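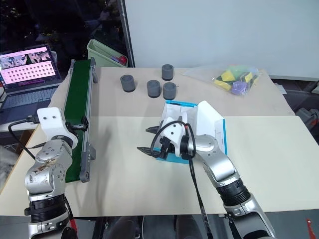 *The big table in the back room at Stiverum, with the green belt and the bin behind its far end.*

## The belt table

Welcome to the belt table page! If you came to the open day in Balness in June you'll remember the old arrangement, when the conveyor lived on top of a cupboard and you needed a step stool to get anywhere near it. It has a proper home now, and I couldn't wait to put it up here.

Kastriot Golob found the conveyor at a clearance sale in Stan, at the bottom of a heap of shelving. It was in two pieces and the belt was rolled up separately with string around it. He carried the whole thing back on the train (two changes, and a very patient conductor) and we had it on the bench the same evening. I've loved conveyors since I was small enough to be lifted up to look at the one in the grocery store, so you can imagine how much work I got done that week on anything else.

**The belt.** Dark green, and I wouldn't swap it for any other color. We did talk about a black one, as it would have been easier to buy, but the green is so good to look at when something bright is lying on it. Yellow things look wonderful. Cleaning it is a damp cloth and a bit of dish soap, wiped along the length, and then you leave it alone until morning.

**The side rail.** Plain gray metal with a rounded cap on the near end. I'm very fond of that cap! It's such a small part and somebody took the trouble to give it a nice shape. Rok Omerović spent most of a Saturday getting the rail straight, using a level, a flashlight and a stack of old postcards as shims. The postcards came out again afterward, apart from one of a lighthouse that he says is structural.

**The table.** Two tones, light brown to the rear and pale cream to the front, with the seam running straight across. People ask if we planned it. We didn't, but it's so handy that I'd do it on purpose next time — the seam gives you a straight line to measure from, and whoever is setting out can say "brown side" or "cream side" across the room and be understood. The table is also big, properly big, and it took four of us to turn it through the doorway.

**The pale green bin.** Everything that doesn't have a place goes in here, which makes it the best thing on the table as far as visiting children are concerned. There's something round and red in it at the moment, with purple and blue things for company. We had a rule about emptying it on Fridays. Now we have a rule about emptying it when the lid won't go on, and the lid has been missing for months.

**The laptop.** It sits to the left of the belt, turned at an angle, and that is where it stays. We tried it on a shelf and on a rolling cart called the Volton (don't ask, there's a sticker) and kept walking back and forth. Having the keyboard right beside the belt is so much nicer.

### Bits for the curious

Visitors always want to know how much it all cost. The conveyor was a bargain, the screws were not, and the full total with paint, brackets and train fares came to 337, nearly all of it in the first month. Kastriot keeps the receipts in a cookie tin and will show you if you ask him kindly.

If you have an old belt or a short length of gray rail sitting in a garage, I'd be thrilled to hear from you. We'd like to build a second, shorter one for the front room, low enough for the younger visitors to reach. Rok has already drawn three versions and is arguing with himself about the legs.

Page put up 01/11/2022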